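Home | Posts | Garden | Kitchen | About

Sorting the seeds before spring

28 May 2022

Every February I tell myself I will go through the seed box, and most years I do it in a hurry with the first trays already waiting for soil. This year I did it properly, and the garden is better for it, so I am writing down how it went.

The box had 219 packets in it. Some came from swaps, some from the Bennani catalog, and a good many were envelopes I had filled myself and labeled in pencil. Pencil lasts well. The ones I wrote in marker had faded to nothing, and those went straight on the compost.

I kept anything under three years old. Onion and parsnip seed I threw out if it was older than one winter. Tomato seed I kept no matter what the date said, as I have had old tomato seed come up fine.

For the doubtful ones I did a paper towel test. Ten seeds on a damp towel, folded over, in a bag on top of the fridge. Beans showed in five days. Peppers took two weeks and I nearly gave up on them. If fewer than half sprouted, I let the packet go.

After that I was down to 40 kinds, and that is still too many for a yard this size. I put them in order by sowing month, with a card between each group. Abdelghani Ouazzani, two doors down, sorts his by plant family. I tried that once and kept missing the lettuce.

The leftovers went to the swap table at the Westari library. I came home with one packet of flat Italian beans and a squash called Brollard that I had never grown. The beans are up. The squash sulked through a cold week and has only now put out a real leaf.

Next winter I want to try shallow trays for drying saved seed, as saucers tip over and the cat gets into them. Yellow or steel, I don't mind, as long as they sit flat on a table. 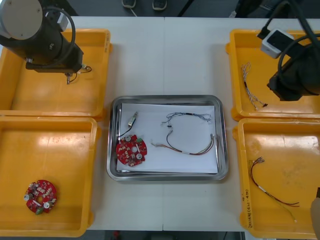

What is in the ground now

Peas, chard, two rows of carrots, the beans and the one squash. Tomatoes go out next week if the nights stay mild. I still owe the far bed a load of compost.

Contact | Copyright 2022 | Back to top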